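Nellance Teaches Two-Handed Sorting With Hand-Held Grippers and a Cabinet of Small Drawers

People guide the tools by hand, and the learning method works from what the grippers see
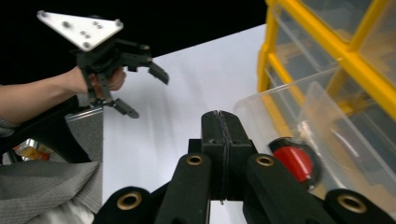 Summary of the Result

BINDUMHOLM, May. The research team at Nellance is very happy to share the first full result from its two-handed sorting study, which has kept a good many of us busy (and kept our small-parts cabinet in a permanent state of rearrangement) since the winter. The study asked a plain question that we have been turning over for a long time: if a person does an everyday job with a pair of hand-held grippers, can a robot arm pick up the job from those recordings alone, with no one ever steering the arm itself?

The answer, for the job we chose, is a hopeful one. After learning from 675 recorded demonstrations, our two-armed test robot opened a drawer, took out the part it was asked for and set it down on the table in 81 of 100 trials. An earlier version of the method, trained on the same recordings but without the new step described below, managed 58.

How the Work Is Done

The person doing the demonstration sits at a white table with a gripper in each hand and a drawer cabinet within easy reach. The fingers open and close as the person works, and a camera on the gripper records the job from close to the fingertips. One hand might steady a drawer while the other reaches in, or one gripper might wait, open, while its partner closes on a part. Anybody who has ever hunted through a drawer for the right little piece knows that the two hands are forever helping each other out in small ways, and those small ways are exactly what we hoped to capture.

"I had been building arms for years and I thought I understood what my own hands were doing when I opened a drawer, and then I watched the recordings and I was quite humbled," said Nélida Quezada, who leads the study. "One hand is already getting ready while the other is still busy. We do it all day long without giving it a thought, and I'm so pleased that we finally have a way to pass some of it along."

Clear drawers were chosen on purpose. They are hard going for a vision system, with edges that catch the light and contents that show through the front, and we wanted the method to face that trouble early. The bench also has shiny parts and dark ones, and the person's own arm and clothing often come into view. None of this was edited out of the training material.

What Is New

The new step is called Dandeletti, and it deals with timing. In earlier work each hand was learned more or less by itself, and the two sets of motions were then played side by side. That goes well enough until one hand runs a little late, at which point the other carries on regardless and closes on nothing.

Dandeletti looks at both views together and learns which moments in a job truly have to line up and which can be allowed to drift. A drawer must be open before a gripper reaches into it, so those two moments are tied. The path a hand takes on its way back to the table matters a good deal less, so the method leaves it loose. When one arm falls behind, the other waits at the next tied moment and then goes on.

Brijesh Rathore, who wrote most of the timing code, puts it in terms of cooking with a friend in a small kitchen. "You don't need to stir at the same speed," he said. "You do need to know when the other person is about to open the oven! We spent a long while trying to make the arms agree about everything, and the results got better once we let them agree about a few things that mattered."

Where It Still Falls Short

We would like to be open about the 19 trials that did not succeed. In 11 of them the gripper met the rim of a clear drawer and stopped. In six it picked up a neighboring part, and in the last two the part slipped before it reached the table. All trials were run with one cabinet in one room, under bright and even lighting, and we can't yet say how the method will do in a dim workshop or with a cabinet it has never met. Kacper Czerwiński is now gathering demonstrations with different drawers and different lamps, and he expects to have 2000 recordings in hand before the next round of training begins.

The hand-held grippers themselves are also due for some attention. Remigiusz Nowakowski, who looks after the hardware, has been collecting comments from everyone who has done a long session, and a lighter handle is at the top of his list. Sore wrists were mentioned more than once.

Sharing the Work

The demonstrations, the training code and the drawings for the gripper linkage will be made available to university groups and small workshops on request. A written report with the full trial log will go out along with them, failures included, and we would be delighted to hear from anyone who tries the method on a job of their own, be it sewing supplies, seed packets or spare screws.

Our warm thanks go to Cieślak, the machine shop across the yard, which turned new bushings for us at very short notice, and to the 14 people who gave up their afternoons to open and close drawers.

About Nellance

Nellance is a research workshop in Bindumholm that studies how robots can learn handwork from people. The group works mainly on sorting, packing and light assembly, and welcomes visitors by arrangement.

Press Contact

Teodor Lis, Communications, Nellance, Bindumholm
Interviews with the research team and visits to the bench can be arranged through the press office.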